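# About Lavar

Lavar is a small company that prepares training examples for robot arms. Our customers build the learning system, and we bring them the material from which it learns: many short attempts at one task, each recorded from beginning to end and checked by a person. Ziad Chamoun started the company in a rented room in the Srour building, and we still work there, now on two floors.

Most of our work is done first in simulation. We use our own program for this, called Kuvari. An operator moves the arm with a hand controller, and Kuvari stores the movement together with the view from the wrist camera.

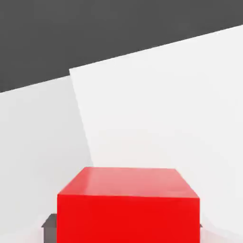
New operators at Lavar learn on one task only, to pick up a block. They complete 200 attempts before we give them anything more difficult, and a senior colleague reviews 40 of these together with them. We ask them to pay most attention to the moment before the grip. A red cube with one gray finger on each side looks simple, but from the wrist view one finger can be almost completely hidden behind the block, and the operator must learn to judge the distance on that side also. Attempts with a correction in the middle are kept and marked. Customers often ask for them.

When a task is stable in Kuvari, we repeat it with real arms in our second room, which we call Siso. It has 13 work places. The real recordings are fewer and they take longer, so we plan them with the customer in advance.

Today we are 39 people, many of us part-time students. We accept new operators every February, and no experience with robots is required. For a visit, please write to the office one week before.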